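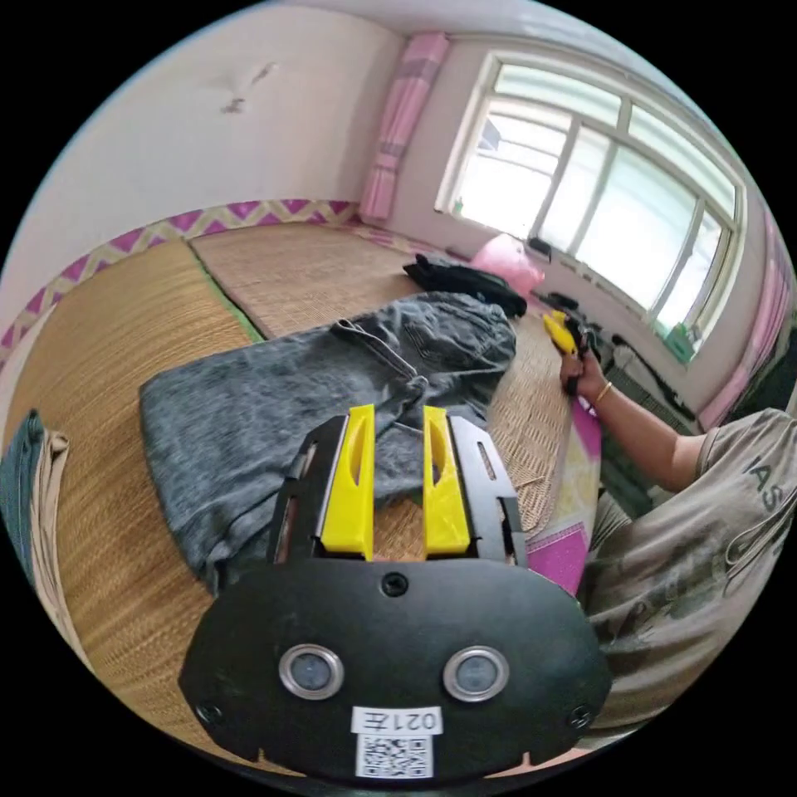
Gray jeans on the mat in front of the big window, with the folded stack over by the left wall.

The Floor Is Not a Drawer: Notes from the Spring Clothes Sort

Every spring the Widden House newsletter urges residents to go through their clothes before the donation pickup, and every spring the residents of Widden House take everything out, look at it, and go to lunch. We include ourselves. The folded stack always gets off to a noble start. The jeans are where things fall apart.

Jeans are a problem because they are never quite dirty and never quite clean. A pair can lie crumpled on a straw mat for most of a week, pocket side up, while its owner steps over it and thinks about the economy. If you are at that stage, pick them up by the waistband, shake them once, fold one leg over the other, then fold in thirds. You now own folded jeans. Move on to the black thing by the window before your nerve goes.

A word about bags. A bag against the wall is a fine place for things you are giving away and a terrible place for things you haven't decided about. Last year the Mosier Street drop-off took in 948 items from our building, and 2 of them were asked for back the same evening. Both were sweaters. Both had holes.

Pickup is in the first week of May. Leave bags tied at the Parkari entrance, not the Pešek side, where the door sticks. No hangers, no single socks, and please check your pockets. Whoever donated the coat with the house keys in it may collect them from the front desk, where they have been since last May.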